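Okay, people keep asking me in replies what it's like now that half my bench is a robot cell, so I'm going to do this as a thread. I refurbish desktop towers for a living at the Trimville shop. Have done for six years. Long thread, sorry, get a coffee.

Some background for the new followers. Offices and schools get rid of their old machines, we strip them, test the parts, put good parts back in, and they go out again cheap. We did 1,054 towers last year, all by hand. Then in June the company (we're owned by Kılıçarslan) told us two robot arms were coming.

The reaction in the break room was exactly what you'd think. Somebody asked straight out if there'd be layoffs. The answer was no layoffs, target goes up to 1,356, same crew. So you know, take that how you like. I took it as "okay, I still have a job, and I'd better learn this thing."

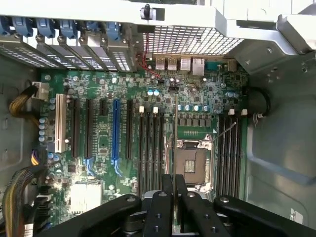

First couple of weeks I was basically a babysitter. I stood there with my arms folded and watched it go for a part so slowly that I wanted to grab the part myself. I've put in so many sticks of memory that my thumbs know how hard to push before my brain does. Try explaining THAT to the engineer. He asked me how much force I use and I said "until it clicks" and he wrote it down!

But he did write it down. I'll give him that. He came out of the Jurville office and sat with us for days and asked about everything, and a lot of what we told him ended up in how the cell works. The order of the steps is ours. The way the bench is laid out is mostly ours too.

We all call the cell Arno, by the way. That was the name of the project on the paperwork and it stuck, even though there are two arms and they don't always seem to be on speaking terms.

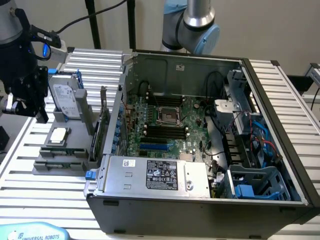 The thing that changed most for me is how neat I have to be. Before, my bench was a personal matter. I had screws in a coffee lid, drives in a pile, and I knew where everything was. Now every part has a home in the gray printed tray next to the tower: hard drive standing up at the back, processor in its little pocket in front, expansion card upright in its slot over by the case. If I'm in a hurry and I set something in crooked, the arm doesn't shrug and fix it like a coworker would. It stops, the whole cell stops, and then everybody looks at me.

(I have been looked at plenty.)

I'll admit I miss the coffee lid. I also haven't lost a screw in ages, so, fine, point to the tray.

Things I do less of now: bending over a case with my neck at a stupid angle. By mid-afternoon I used to be done, physically done, and I'd go home and lie on the floor. That's gone. My wrists are better too, and I'd been quietly worried about my wrists for a while.

Things I do more of: loading trays, checking sockets for bent pins, cleaning dust out of everything, and reading error messages. So many error messages. I've also learned to jog the arm around with the pendant, which I was scared of for a month and now kind of love? It's like a very expensive claw machine.

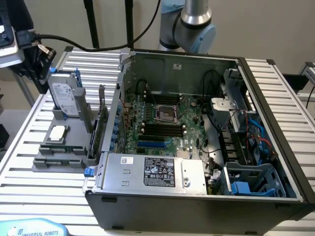 What I don't love is the rhythm. When you work by hand you set your own pace, you slow down for a chat, you speed up before lunch. Now the chat happens when the cell is waiting, or it doesn't happen. One of the guys put his headphones on in the first week and I don't think I've had a proper conversation with him since. I brought that up at our team meeting, and we now shut the whole thing down for break at 10 a.m. so we all sit together. Small thing but it matters to me.

Also the money! Learning to run the cell counted as a skill step, so there was a bump for those of us who did the training. It wasn't offered at first. We asked. If your workplace is getting one of these, please ask, and ask before it's up and running, while they still need you to explain how the job is done. 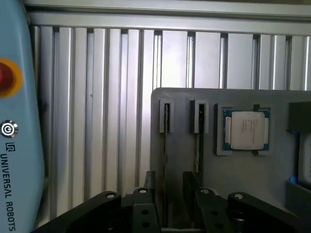 A few replies wanted to know if it's faster than me. One tower, me against Arno, I win, and I will happily do it in front of witnesses. But I couldn't do 200 towers at the same speed from first to last, and I'd be a misery to live with if I tried.

And the weird ones still come to me. Cases that somebody's nephew "upgraded," stripped screws, a cable zip-tied to another cable for no reason on earth. Those go on the old bench by the window, and I get my screwdriver out and put the radio on. Best part of my day, to be honest with you.

Will do another one about the training if there's interest. My break's over, I've got trays to load.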